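The Second Language of the Office

When I moved to Ostell I could read a contract in English without a dictionary, and I could not ask for a stamp. It is a strange condition, and I think many people who learned the language from books will know it.

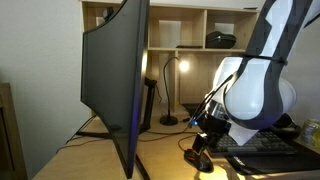
I want to write about one small part of this condition, which is the work letter. I mean the email, the short note, the message to a colleague two rooms away. My opinion is that we should let people write these letters plainly, with their own mistakes, and that we lose something when every letter in a company sounds the same. I have worked for eleven years in offices where English is used by people from many countries, and in this time the letters have become smoother and I understand my colleagues less.

My first job here was at Brophy, a company that sells parts for heating systems. I was in the department that answers complaints. On my second morning I was given a binder with 127 model sentences. There was a sentence for a late delivery, a sentence for a wrong part, a sentence for a customer who had already written twice. "We appreciate your patience in this matter" was number 14, and I typed it so many times that I can still feel it in my fingers.

I was grateful for the binder. For a person who is afraid of the articles, a ready sentence is like a handrail. I did not have to decide between "a" and "the," because somebody had decided before me. For the first months I made no mistakes at all, and my supervisor, Fotini Stamatopoulos, told me that my letters were very correct.

She said it in a tone that I did not understand until later. One afternoon she put a letter from a customer on my desk. The woman had an old mother in the house and the heating did not work, and she had written almost two pages by hand. My answer had four sentences, all from the binder. Fotini asked me what I would say to this woman if she was standing in front of me. I said, in my poor spoken English, "I would say I am sorry your mother is cold, and I will call the warehouse now." She told me to write that.

I argued with her. The sentence was too simple, I said, it was the sentence of a child. She answered that the woman would know a person had read her letter. I wrote it and I sent it, and I was ashamed of it for the whole evening.

I do not want to pretend that this changed my life, or that the customer wrote back with tears. I never heard from her again. But I began to look at the letters in a different way, also the letters that came to me. I noticed that when I received a very polished message, I read the first line and the last line. When I received a clumsy one, I read all of it.

There is a good argument against my position and I should give it fairly. A person who writes with mistakes is judged. I have seen an engineer with great experience treated like a beginner, only because he wrote "informations." For such a person the ready sentence is a protection, and it is easy for somebody with a safe job to tell him that he should throw it away. My friend Evanthia Giannakopoulos, who translates for the town council in Sullness, holds this opinion very strongly. She says that plain speech is a luxury of those who were born into the language. A native speaker who writes short and rough is called direct. A foreigner who does the same is called rude, or is sent to a course.

I think she is right about the injustice, and I still do not agree about the remedy. If we all hide behind the same sentences, the reader never gets used to our real way of writing. He continues to believe that there is only one correct voice. The ear needs practice as much as the tongue does, and the native speaker in an international office also has something to learn. He must learn to hear a good thought inside an unusual sentence. In my experience he can do this quite quickly, if he is given the chance.

In my present company, Brondau, we are 265 people, and I would guess that fewer than half of them grew up with English. Last May we received new guidelines for written communication. They ask us to be "warm but professional." They also contain a list of preferred openings. I have now read "I hope this message finds you well" so often that I do not see it anymore, like a picture that hangs in my own hallway. The message finds me at my desk, where it always finds me.

What would I put in the place of such guidelines? Very little. I would ask that a letter says in the first two lines what the writer wants. I would ask that numbers and dates are checked twice, because there a mistake is really a mistake. For contracts and safety instructions I would keep the careful editing, and I would pay somebody well to do it. For all the rest I would leave people alone - their prepositions too.

And I would ask managers to write badly sometimes. I am serious about this. When the director of our division sent a note with a missing verb and did not correct it, three of my quieter colleagues answered him the same day. They had never written to him before. I cannot prove that the missing verb was the reason, but I have my opinion.

I wrote this essay without a binder, and I am sure that an editor could find things to repair. Evanthia read it and marked nine places. I changed four of them. The other five I understood, and I left them how they were.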